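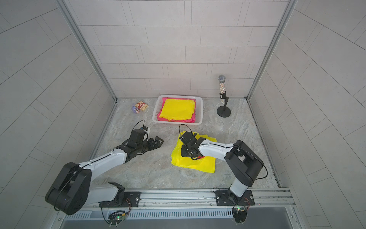
## The tile makers of Redska

In Redska, a tile is still pressed by hand. Javiera Iturra came to the town in March with one suitcase and stayed 13 years. "The clay here is slow," she says. "You must wait for it." Her shop sells light gray, mostly, as the builders ask for it. She prefers green.

Her neighbor Arlindo Queiroz cuts marble and does not agree with her about anything, except lunch, which they eat together at his bench.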